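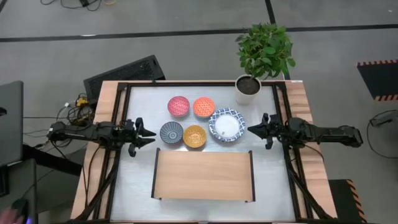
Members' Projects
By the newsletter desk, Kashindye Shared Workshop
Sep 25, 2022

Callus started as a plan for one arm and a drawer. It is now a pair of arms on a table in the main room, and its builder has been working on it most evenings since June. We spoke to him between test runs. He asked us to leave his name out, as he has done with every project he has brought into the workshop.

The aim is easy to state. Callus should pick up dishes from a table, one at a time, and put them away on a shelf.

"People hear that and they think it's a small job," he says. "It is a small job for a person. You pick up a bowl by the rim without thinking about it. I've spent 27 sessions on the rim."

He had built things with motors before, mostly a camera slider and a feeder for his router, but never anything with fingers. The arms were bought as kits from Omari, a parts seller he has used for years. Putting them together took him a weekend each. Mounting them took much longer.

"The first mount was two clamps on the table edge, and it flexed," he says. "You'd tell the arm to go to a spot and the whole thing would nod at you. So I took it all off and put in the black rails down each side. Everything bolts to those now. If I were starting over I would buy the rails first and the arms last."

He also changed his mind about where the arms should go. The early sketches had them side by side, the way human arms are. On the table they face each other across the dishes, and he says this gave him more reach for less trouble. The drawback is that each one can get into the other's space. For now he handles that by letting only one move at a time in the middle of the table, a rule he calls slow but cheap.

The fingers are on their third version. The first set was flat, and bowls turned in its grip. The second had rubber glued to it, and the rubber peeled. The ones he is using now are narrow and tapered, so that one can go inside a bowl and the other can stay outside.

"Bowls are fine with that. A plate is different," he says. "A plate lies flat and there's nothing to get hold of until you've already lifted it. I haven't solved the plate. I push it to the edge of something and grab it there, which is cheating, but it's my robot."

The program that runs Callus is called Sastum. He wrote the first part of it himself and got help on the rest from other members at the Tuesday table. It works from camera pictures, and much of the past month has gone into getting it to tell a dish from everything else in view.

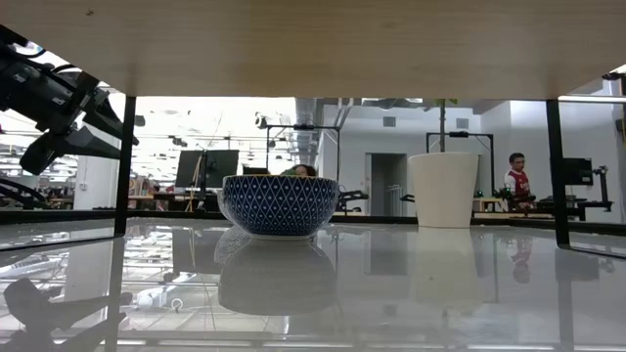

Shelves have been the hard part of that work. "On the table, a bowl is a bowl," he says. "On a shelf it has something over it and posts beside it, and the arm has to come in from the side without hitting any of that." The surface matters too. A glossy shelf mirrors whatever stands on it, and a dark blue bowl with a white pattern gets a gray, rounded twin directly below it. Sastum used to reach for the twin. He now has the program look for the rim before anything else, and the wrong reaches have dropped off. He could have put down a mat and been done with it, and other members told him so. He wants it to work on the shelf as it is.

The plant is his choice as well. He keeps one near the dishes during tests because leaves have no straight edges and a kitchen usually has something like that in it. The rule for the arms is to leave the plant alone.

On cost he was less willing to talk. The arms were the largest part of it. The cables were the part he had not planned for, and he has gone back to Omari for longer ones twice. He would like to route them properly this winter — they hang and loop wherever they can at the moment, and he checks them by hand before each session.

Asked how well the whole thing works, he gave us his numbers from the last full evening. Out of 20 tries at moving a bowl from the table to the shelf, Callus dropped 2. He counts a bowl that lands tilted as a success if it stays on the shelf.

"Someone asked me if I'd trust it with my own dishes," he says. "Those are my own dishes. I've got fewer than I had in June."

Next he plans to work on stacking, starting with bowls of one size. After that he will go back to the plate. He is also looking for a member who knows how to cut silicone cleanly, for a fourth set of fingers. Anyone who can help should leave a note in the project tray by the front desk, marked Callus.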